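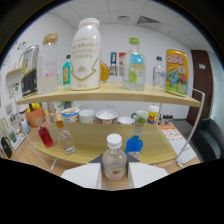 How many times does a person have to show a robot the same thing before the robot can do it alone?

For a single bottle on a single shelf, the Osard lab budgeted 307 demonstrations and kept the ones in which the hand did not hesitate.

Bindu Venkataraman had written that number into the protocol in August, before she had done any of them. The protocol ran to 16 pages. Page 3 specified the grip: fingers parallel, approach from the front, close on the body of the bottle and never on the cap. Page 4 specified the speed. The rest dealt with file names and the calibration of the hand-held tool, a pair of fingers on a short gray body with a trigger behind it. The operator held the tool, and the arm, which was in another building in Bramovmont, would later be asked to move as the tool had moved.

She worked from 6:00 in the evening, when the corridor was quiet. The procedure for one demonstration was as follows. Start the recording. Hold still for a second. Advance to the shelf, keeping the wrist level under the lower board. Close on the small bottle with the white cap. Lift, shift, set down, open. Withdraw along the same line. Stop the recording.

The shelf was crowded on purpose. A policy trained on a clean shelf learned the shelf, Subramaniam said, and failed when a jar moved. So there were tall things on the upper board and colored liquids on the lower one, red toward the left and blue toward the right, and cups and bowls on the desk behind to give the vision model something to be wrong about. The large white bottle in the middle of the upper board told her TO ENJOY each time she came in level with it. By the second evening she had stopped reading it.

Subramaniam reviewed the recordings from home and sent remarks by message. They were short.

"Number 14, you paused before contact."

She played back number 14. The fingers came up on either side of the bottle and stayed open for most of a second. The tracking was good and there was no fault in the file.

"I was checking the alignment," she wrote.

"The arm doesn't check. It will learn to wait there and it won't know what for."

She marked number 14 as rejected and recorded it again.

The difficulty with hesitation was that it could not be removed by intention. When she told herself to close promptly, she closed early, with one pad touching before the other, and the bottle turned on the board. When she slowed the approach to correct for this, the pause came back. She tried counting under her breath. She tried holding the tool lower, with her elbow against her ribs, and this gave a steadier path but a worse angle at the lift. In the margin of page 4 she wrote: elbow free, breathe out at contact. It was the first line in the protocol that could not be tested.

Perninis, the client, had asked for the raw set as well as the selected one. Subramaniam considered this a formality. Bindu thought of it while she worked – somebody in an office going through the rejects in order, watching the fingers arrive and wait.

The policy was trained overnight. In the morning she took the tram to the other building and sat behind the yellow line while the arm was brought up. A copy of the shelf had been set in front of it, with different jars. The technician gave her the enable switch to hold and said to let go of it if she didn't like anything.

The arm advanced with its wrist level. It stopped short of the bottle with its fingers open.

She did not let go of the switch. The log scrolled on the monitor beside her, pose after pose with the same values. Then the fingers closed, both pads together, and the bottle came up off the board and was set down to the right. The arm withdrew along the line it had come in on.

"There's a dwell," the technician said. "0.8 seconds. Did you filter for that?"

"I filtered for it."

"Then where's it getting it from?"

She asked him to reset the shelf and run it again. He moved the bottle a hand's width to the left, and she kept her thumb on the switch and breathed out.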